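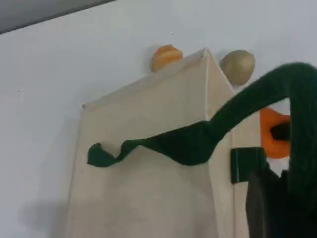
What is a tall storage box good for?
Long, light things that flop over in a regular bin: rolled paper, scarves, fabric ends, knitting needles, foam balls, kites, the cardboard tubes you keep meaning to use.

Dalsgaard Tall Box, beige
From the Standach storage range

We have had the Dalsgaard in our own workroom since last October and it has become the thing everybody reaches for first. It's a tall, square, upright box with a small footprint, so it slides into the gap between a shelf and a wall where nothing else seems to fit (every room has one of those gaps!). The color is a soft beige that gets along with pale walls and doesn't pick a fight with whatever you put near it. Bright stuff looks great against it. Orange especially.

Size and basics
Height: 20 inches
Shape: square, straight sides
Color: beige
Coverings: 2, woven fabric or textured paper
Top: lift-off lid, included
Assembly: folds open, base panel drops in

Which covering to pick
Both coverings go over the same stiff inner board and they come in the same beige. The fabric one is the one we'd choose for a bedroom or a playroom, where the box gets bumped and dragged around a bit. You can go over it with a lint roller or a soft brush. The paper one has a lovely dry feel and takes a pencil label nicely, and it's lighter to carry, but keep it out of the bathroom and away from watering cans. Wipe it with a dry cloth only.

Either way the sides will show a few faint wrinkles after the box has been folded flat for shipping. Some relax once it has stood open for a while and some stay. We like them. If you want a perfectly smooth surface, the molded Flimstead box is probably more your thing.

The fold at the corners
The Dalsgaard packs flat, so each corner has a crease running from top to bottom. Press along the crease with the side of your hand when you first open the box and the corners will come up nice and crisp. Push the base panel all the way down before you put anything in. It should sit level. If it rocks, one edge has caught on the lining, so pull it out by the ribbon tab and try again.

The lid
We get a lot of notes about the lid, mostly from people who are happy to have somewhere to put things down. It will hold small, light items: a couple of play balls, a folded towel, a hat. Please don't use it as a stool or a plant stand. Round things will roll if the floor slopes, so set them down gently and see which way your room leans.

Fabric strip, dark green
Length: 54 inches
Edges: stitched
Sold separately

A long strip of dark green fabric that you can wrap, tie or simply drape across the box. Heiðrún Bisgaard came up with it while she was sorting her craft shelves and wanted to tell one beige box from another without sticking labels on them. Green and beige together are so good. Tie it low for a neat band, or leave the ends long and let them hang. It's also handy for bundling rolled paper inside the box so you can lift out the whole lot in one go. Wash cool, hang to dry, and iron it on the back if the creases bother you.

Ways people are using it
Gift wrap station. Rolls stand upright, ribbon and tape go on the lid while you work. Put the longest rolls at the back.

Soft toys and play balls. The height is great for keeping a jumble out of sight, though very small kids can't reach the bottom, so the favorites should go in last.

Yarn and fabric. Fold fabric lengthwise and file it standing up. You see all the colors from above and you don't have to unstack anything.

Entryway. Scarves, hats, a rolled picnic blanket. Wet umbrellas belong somewhere else, please, with either covering.

From customers
"I bought one for wrapping paper and then another for the hall. The beige is warmer than I thought it would be, almost creamy in the evening, and I'm really pleased with it. Took me two tries to get the base in flat." Eyvindur Østergaard

"Good box. I wish the lid were attached because mine keeps wandering off to other rooms, but the box itself stands very straight and my fabric finally has a home." Hrefna Bech

"Went for the paper one. Feels beautiful. Corners scuffed a little when I moved house with it, so wrap it in something if you're doing that." Cheng-en Peng

Care
Keep the box out of strong direct sun if you can, as the beige will lighten over time. Dust the lid now and then. Empty the box before you move it, or carry it from underneath with both hands. To store it, lift out the base panel, press two opposite corners together and let it fold along its creases. Don't force it against the fold.

What comes in the package
Tall box, folded flat
Base panel with ribbon tab
Lift-off lid
Care card

Returns and spare parts
You have 120 days to send the box back if it doesn't suit your space. Folding it flat again is fine and the original wrapping isn't needed. Replacement lids and base panels are listed under Cernberg spare parts, and they fit both coverings.

The fabric version is in stock now. The paper version is back on 25th July, and you can leave your email on the stock page to get a note when it lands.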